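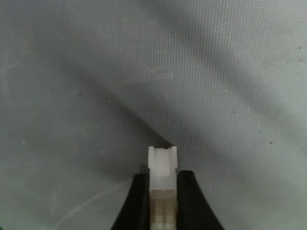 The Skamura lint brush is back in stock, both sizes. We ran out in October and got a lot of email about it, sorry to everyone who waited. Wood handle, natural rubber head, no sticky sheets, no battery. Made for us by Nutsugah, same as the old one except the hanging loop is longer. Works best on surfaces with some grip to them. A fine texture like the gray one at the top of the page, tiny raised dots in diagonal rows, is the kind of thing that holds on to pet hair and laughs at a sticky roller. Short strokes, one direction, then lift.

Sizes
Small: 7 inches long, fits a glove box or coat pocket
Large: longer handle, wider head, for couches and car seats

Whats in the box
Brush
Cotton storage bag
Spare loop
Care card (you can throw this out, its all below)

How to use it
Dry fabric only. Start at the top and pull toward you. Hair will roll up into a little sausage at the edge of the head, pick it off and keep going. Don't scrub back and forth, you just push everything deeper. For car seats do the seams last, with the corner of the head. For stairs use the large one, your knees will thank you.

Wool coats: go light. Try it inside the hem first.
Velvet: follow the nap.
Silk, satin, anything loosely knit: no. It will snag.

Cleaning
Warm water, drop of dish soap, rub the head with your thumb. Shake it, stand it on the handle end overnight. Not in the dishwasher and not on a radiator, rubber goes hard and cracks. Handle can get a wipe of any kitchen wood oil when it looks dull. Replacement heads are sold seperately, they push on, no tools. If yours is stiff to get off, hold the head in warm water for a minute and twist.

Which wood
Handles are beech. Color varies, some come out quite pink, some have a darker streak. We don't sort them so please don't ask for a pale one in the order notes, the packing bench can't do it.

Shipping
Orders in by noon go out same day, Monday to Friday. Free over $39. Everything leaves from the Ullitwood shop. Pickup is fine too, pick it at checkout and wait for the ready email before you drive over.

Shops and hotels
Case price starts at 200 pieces, mixed sizes ok. Your name can be burned into the handle, allow 3 extra weeks. Write to Abena Amissah in wholesale and tell her the quantity and where its going, she'll send a quote.

Returns
Unused, in the bag, full refund. Used and you hate it, write to us anyway. Heads that split in the first year get replaced, send a picture of the split and your order number. Kwadwo Sarpong handles these and he is quick, but he is one person, so one email per order please.

Also asked a lot
Does it smell? A bit, when new. Rubber smell. Air it out for a day or two.
Latex allergy? Yes its real latex in the head, so skip it. The Fumuto brush has a silicone head and costs a little more.
Can I use it on the dog? No. Made for fabric. Get a proper grooming brush.
Left handed? Same both ways.

Small is in stock now. Large is in stock, replacement heads for the large are on backorder, you can order and we ship when they land.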